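How Does a Robot Learn to Tidy a Kitchen?

Think back to when you learned to tie your shoes. Somebody probably showed you, and then showed you again, and you still ended up with a floppy knot or two before it worked. Robots that learn need showing as well — and they need a great deal more of it than you did!

At Garex, a workshop in the town of Prudska, people teach a robot helper named Varkisov. Much of the teaching happens in a pretend kitchen inside a computer, where a dropped cup never breaks and there is no mess to mop up afterward. A person steers the robot's two black fingers, and the computer saves every little move, along with what the robot could see at the time. One saved try is called an example.
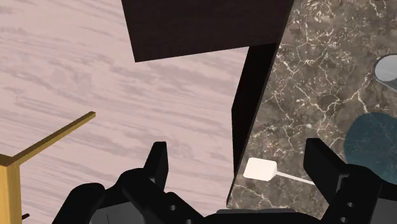
Varkisov's view of a computer-made kitchen, with a small white utensil on the marble counter.

For a single job, such as picking up a spatula, the team gathers 400 examples. That sounds like plenty of the same thing over and over, doesn't it? So they keep changing the kitchen. They have 9 different counters and floors to mix and match, and the objects get moved to new spots too. If the spatula were always in one place, the robot might only learn to reach for that place, and it would be very puzzled on the day somebody put the spatula somewhere else.

Each person steers for two hours and then takes a good long break, as tired hands make wobbly examples.

Try it at home: ask a friend to close their eyes, then guide them to a spoon using only your words. Move the spoon and try again, six times in all.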